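가미니츠(Gaminitz) 공방 운영 회의록

일시: 2022년 2월 9일, 저녁 7시
장소: 공방 안쪽 방
참석: Kátia Furtado(진행), Ayane Ogura(기록), 비즈반 회원, 수선반 회원
결석: 퀸타나(Quintana) 방 담당자. 의견은 미리 메일로 받았습니다.

기록에 대하여: 회의 중에 포르투갈어와 일본어로 이야기한 부분도 제가 한국어로 옮겼습니다. 표현이 어색하거나 뜻이 다르게 적힌 곳이 있으면 다음 회의 전까지 저에게 말씀해 주십시오. 고쳐서 다시 올리겠습니다.

1. 지난 회의록 확인

1월 회의록을 읽고 확인했습니다. 한 군데를 고칩니다. 지난번에 "실은 모두 서랍으로 옮긴다"라고 적었지만, 결정한 내용은 "면실은 서랍으로 옮기고, 낚싯줄과 고무줄은 선반에 그대로 둔다"였습니다. 수선반에서 알려 주셨습니다. 다른 의견은 없었습니다.

1월에 하기로 한 일 중에서 끝난 것은 선반 청소와 가위 갈기입니다. 끝나지 않은 것은 부자재 정리이고, 오늘 회의에서 가장 길게 이야기했습니다.

2. 부자재 보관 방법

Kátia 씨가 지금의 상태를 설명했습니다. 단추, 고리, 핀, 비즈 마감 장식이 여러 곳에 나누어져 있습니다. 봉지에 든 것도 있고 잼 병에 든 것도 있습니다. 같은 크기의 고리를 이미 가지고 있는데 찾지 못해서 또 산 일이 1월에도 있었습니다. 특히 은색 오링은 창가 선반과 계산대 밑에서 같은 것이 나왔습니다.

비즈반에서는 봉지가 편하다는 의견이 있었습니다. 봉지에는 산 곳과 번호가 인쇄되어 있기 때문에 다시 주문할 때 바로 알 수 있습니다. 반대로 수선반에서는 봉지가 미끄러져서 쌓을 수 없고, 한번 찢어지면 작은 것이 바닥으로 다 떨어진다고 했습니다. 지난달에 수업 중에 시드비즈 봉지가 찢어져서 그날은 수업이 늦게 끝났습니다.

이야기한 결과, 작은 부자재는 칸이 나누어진 반투명 플라스틱 정리함에 넣기로 했습니다. 봉지는 버리지 않고, 번호가 있는 부분만 잘라서 종이 목록에 붙입니다. 목록은 정리함마다 한 장을 만들고 파일에 끼워서 계산대 옆에 둡니다. 목록을 정리함 안에 넣자는 제안도 있었지만, 뚜껑을 열 때 종이가 작은 칸에 걸린다는 의견이 있어서 하지 않습니다.

뚜껑이 닫혀 있는지 확인하는 방법에 대해서도 이야기했습니다. 정리함을 들기 전에 앞쪽 잠금 장치를 손가락으로 한 번씩 눌러 봅니다. 한쪽만 잠그고 옮기면 뚜껑이 비스듬히 들려서 옆 칸의 물건과 섞입니다. 어린이 수업에서는 선생님이 정리함을 옮기고, 어린이는 작은 접시에 덜어서 씁니다.
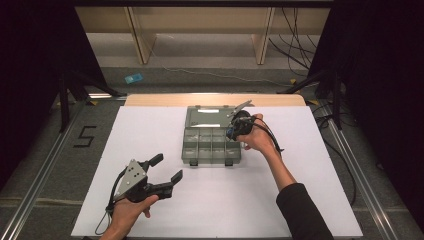
넣는 순서는 다음과 같이 정했습니다. 먼저 정리함을 비우고 칸의 먼지를 마른 붓으로 털어 냅니다. 물로 씻으면 구석에 물이 남고 금속 고리가 녹슬 수 있으니, 꼭 씻어야 할 때는 전날에 씻어서 뚜껑을 연 채로 말립니다. 그다음에 큰 것부터 넣습니다. 앞줄에는 자주 쓰는 것을 넣고, 뒷줄에는 가끔 쓰는 것을 넣습니다. 한 칸에는 한 종류만 넣습니다. 칸이 남아도 두 종류를 섞지 않고 비워 둡니다.

한 칸을 얼마나 채울지에 대해서는 의견이 나뉘었습니다. Kátia 씨는 칸의 반 정도가 좋다고 했습니다. 손가락이나 핀셋이 들어갈 자리가 필요하기 때문입니다. 비즈반에서는 반만 채우면 남는 것을 또 다른 곳에 보관해야 하니까 결국 지금과 같아진다고 했습니다. 결정은 다음과 같습니다. 수업용 정리함은 반까지만 채우고, 보관용 정리함은 칸막이보다 조금 낮은 곳까지 채웁니다. 어느 쪽이든 칸막이 위로 올라오면 안 됩니다.

이름표는 뚜껑 위에 붙이지 않고 옆면에 붙입니다. 쌓아 놓았을 때 뚜껑은 보이지 않습니다. 글씨는 한글로 크게 쓰고, 그 아래에 크기를 밀리미터로 씁니다. 일본어나 포르투갈어 이름이 필요한 분은 목록 종이에 적어 주십시오. 저도 처음에 "군번줄"과 "랍스터 고리"라는 말을 몰라서 오래 찾았기 때문에, 목록에는 작은 그림도 그려 넣겠습니다.

3. 재고 세기

시험으로 단추와 은색 오링만 세어 보았습니다. 결과는 다음과 같습니다.

나무 단추: 149개
은색 오링 5mm: 907개

오링은 장부에 1,000개로 적혀 있었습니다. 차이가 난 이유는 알 수 없습니다. 수업에서 쓴 것을 적지 않았을 수도 있고, 처음에 받은 양이 달랐을 수도 있습니다. 장부는 센 숫자로 고쳤습니다. 책임을 묻는 이야기는 하지 않았습니다.

모든 부자재를 이렇게 세는 것은 시간이 너무 많이 걸린다는 의견이 많았습니다. 앞으로 비즈와 오링은 무게로만 적고, 단추와 지퍼처럼 큰 것은 개수로 적습니다. 저울은 수선반에 있는 것을 같이 씁니다. 건전지가 약해지면 숫자가 흔들리니까, 그때는 계산대 서랍에 있는 새 건전지로 바꾸고 빈 포장은 버리지 말고 장부 위에 놓아 주십시오. 그것을 보고 제가 새로 사겠습니다.

4. 작업대 사용

작업대에서 정리함을 열 때는 먼저 다른 물건을 치우기로 했습니다. 가위나 컵이 뚜껑 밑에 있으면 뚜껑이 평평하게 눕지 않고, 정리함이 뒤로 기울어집니다. 정리함은 가장자리에서 떨어진 곳에 놓습니다. 테이블이 좁다고 해서 무릎 위에 놓고 쓰는 분이 계시는데, 그렇게 하지 말아 주십시오.

흰 작업대에서는 투명 비즈와 진주색 비즈가 잘 보이지 않는다는 의견이 나왔습니다. 회색 펠트 천을 깔고 작업하는 것을 시험해 보기로 했습니다. 펠트는 Ayane가 집에 있는 것을 가져옵니다. 다만 수선반은 천 위에서 자로 재기 어렵다고 하셨으므로, 수선반 시간에는 천을 걷어서 의자 뒤에 걸어 둡니다.

조명을 바꾸자는 이야기도 있었습니다. 저녁 수업 때 정리함 뚜껑에 빛이 반사되어 눈이 피곤하다고 합니다. 조명을 새로 사는 것은 오늘 결정하지 않았습니다. 우선 뚜껑을 창문 쪽이 아니라 벽 쪽으로 열어 보고, 그래도 불편하면 다음에 다시 이야기합니다.

5. 구입처

달릭스(Dalix)와 그루데티(Grudetti)의 목록을 비교했습니다. 달릭스는 배송이 빠르지만 작은 양을 팔지 않습니다. 그루데티는 낱개로도 살 수 있고, 매장에 가서 색을 직접 볼 수 있습니다. 비즈반은 색이 중요하므로 그루데티에서 계속 사고, 핀과 오링은 달릭스에 모아서 주문합니다.

추가로 살 정리함은 최대 9개까지로 정했습니다. 지금 쓰는 것과 위아래로 잘 맞는지 확인해야 하므로 먼저 하나만 사서 쌓아 봅니다. 맞지 않으면 다른 모양을 찾습니다. 칸이 더 큰 것이 필요하다는 수선반의 의견은 맞습니다만, 칸막이를 뺄 수 있는 제품은 틈으로 작은 비즈가 넘어간다고 해서 비즈반은 쓰지 않기로 했습니다. 수선반 것만 따로 고릅니다.

6. 퀸타나 방의 의견(메일)

퀸타나 방에서 보내신 메일을 Kátia 씨가 읽었습니다. 내용은 두 가지입니다. 첫째, 복도에 빈 상자를 쌓아 두지 말아 달라는 부탁입니다. 이것은 오늘 회의가 끝나고 바로 치우기로 했습니다. 둘째, 퀸타나 방의 핀셋이 공방에 와 있는 것 같다는 말씀입니다. 손잡이에 초록색 테이프가 감긴 핀셋이라고 합니다. 찾은 분은 계산대 위의 접시에 놓아 주십시오.

7. 해야 할 일

봉지에서 번호 잘라 목록 만들기: Ayane, 비즈반
정리함 하나 사서 쌓아 보기: Kátia
옆면 이름표 쓰기: Ayane(글씨는 비즈반에서 확인해 주시기로 했습니다)
잼 병 비우고 씻기: 수선반
복도 상자 치우기: 참석자 모두, 오늘
회색 펠트 가져오기: Ayane

잼 병은 씻은 후에 필요한 분이 가져가셔도 됩니다. 뚜껑이 없는 병은 붓을 꽂는 데 쓰기로 했습니다.

8. 기타

어린이 수업의 앞치마가 부족합니다. 집에 입지 않는 큰 셔츠가 있으면 가져와 주십시오. 단추가 없어도 괜찮습니다.

난방을 끄는 시간에 대해 질문이 있었지만 시간이 모자라서 다음 회의로 넘겼습니다. 다음 회의 날짜는 퀸타나 방의 일정을 확인한 뒤에 Kátia 씨가 알려 드립니다.

회의는 저녁 8시 40분에 끝났습니다.

기록: Ayane Ogura
확인: Kátia Furtado

© 가미니츠 공방 | 문의 | 회의록 목록 | 맨 위로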